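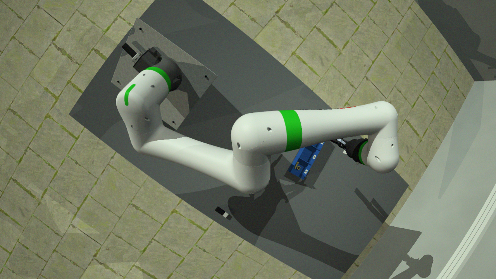
Nenedton and Idavness Bus Users' Group

Minutes of the November meeting, held at 7.15 pm

In the chair: Honeylyn Javier
Minutes: Jintana Srisuk

1. Apologies

Apologies had been received by email and were noted. Flonus had been invited to send someone from its timetabling office but had replied that nobody was free. It sent written answers, which are covered under item 4.

2. Minutes of the last meeting

Agreed as correct after one change. Under "Stops and shelters", the words "Mill Lane" should read "Mill Road". The stop in Mill Lane was taken out years ago and has not been used since.

3. Matters arising

The raised kerb at the Idavness surgery stop has been finished. The bus can now pull in close enough for the ramp to lie flat. Two members had tried it with pushchairs and found it much better than before.

The broken light in the shelter outside the library has been reported again. The district council says it belongs to the parish and the parish says it belongs to the district. The chair will write to both on the same sheet of paper and ask them to settle it.

No answer yet about the missing timetable case at Church End.

4. Route 5

Most of the evening was taken up with this item.

Flonus proposes to stop the 6.40 pm departure from Nenedton to Idavness and to run the last bus at 5.55 pm. The change would start with the new timetable in the spring. The morning buses would stay as they are.

The chair read out the figures supplied by Flonus. The route carried 1,758 passengers in September and 1,315 in October. Flonus takes this as evidence of falling demand. Members said the two months could not fairly be compared. For much of October the bridge was shut while Stojanović replaced the deck, and the 5 was sent round by the main road. It missed out every stop between the school and the crossroads. People who live along that stretch had no bus to catch.

It was also pointed out that the figures cover the whole day and do not show how many people use the 6.40. Flonus was asked for this in the summer and has still not sent it.

The petition against the change has 468 signatures. Copies are at the library, the chemist and the post office, and will be left there until the end of the month. A few sheets have come back with names but no postcodes. These will probably not be accepted, so anyone looking after a sheet is asked to check it before handing it in.

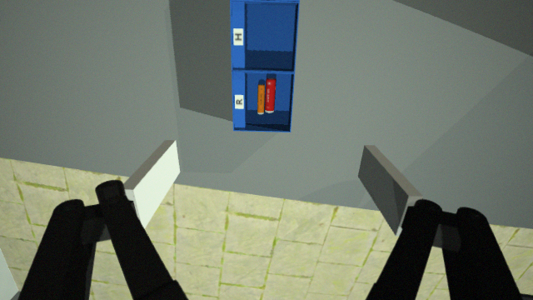 Jintana Srisuk asked whether the group would accept a later bus on some evenings only, if Flonus refused to keep it on all of them. She works until six at the surgery and would be left with a taxi or a long walk on an unlit road, and she knew of others on the same shift. Half a service was better for her than none, but she did not want the group to offer it first.

There was a good deal of discussion. Some members felt that a bus running on certain evenings would be forgotten about and then withdrawn for lack of use. Others thought it worth keeping in reserve. It was agreed to ask for the 6.40 to be kept in full, and to come back to the question if the reply was a flat no.

A member suggested moving the departure to 6.20, which would still suit people leaving work at six and might let the driver finish within the present shift. The chair thought this a sensible point and will put it in the letter.

Agreed: the chair to write to Flonus before the end of the month, with the petition attached, asking for separate figures for the 6.40 and for the October total to be set aside.

5. Fares and passes

The return fare between Idavness and Nenedton is unchanged. Some drivers have been refusing passes before half past nine even when the bus was running late and had been due after that time. Anyone this happens to should write down the time and the stop and tell the secretary. Flonus says the rule goes by the timetable and that drivers will be reminded.

6. Leaflets and lost property

The new leaflets have been printed and the old ones should be thrown away, as they give the wrong telephone number. A pair of reading glasses and a child's green glove were handed in after the last meeting and have not been claimed. 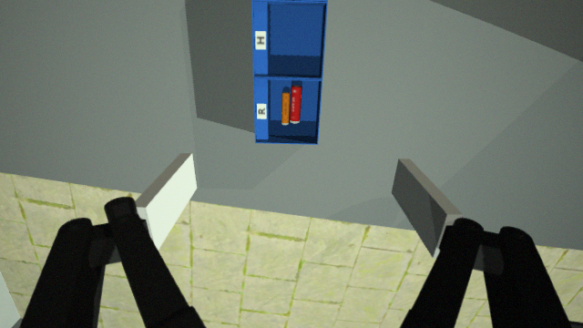 Blue wall shelf with compartments H and R.

7. Any other business

The hedge at the Idavness turning circle is growing over the stop sign again. The chair will speak to the landowner.

A request was made for meetings to start at 7 pm so that people from Idavness can get home at a reasonable hour. Agreed, beginning with the next one.

The meeting closed at 8.50 pm.

Actions

Honeylyn Javier: letter to Flonus; letter to both councils about the shelter light; hedge.
Jintana Srisuk: collect petition sheets; chase the Church End timetable case; keep the list of refused passes.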